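Chapter 3
House Rules for Hand-Held Grippers

Every lab has a rulebook, and most of them open with a definition of the word "shall." Ours at Seltia ran to 66 pages, and Elin Voyle was the only person who had read it – she wrote it.

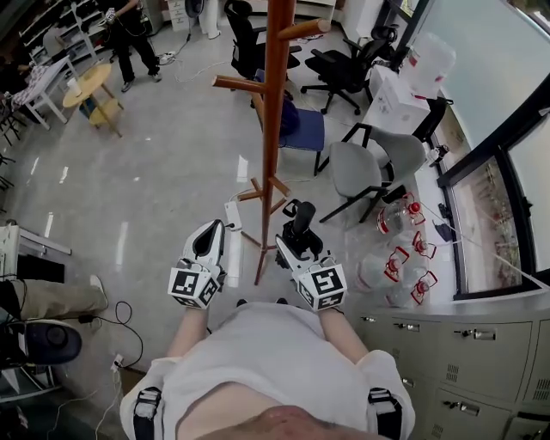
The rule people break first is the dull one: cables off the floor before anyone picks up a gripper. The second is to keep the marker cubes clean and uncovered. Sleeves, thumbs and coffee are dealt with in Section 3.2.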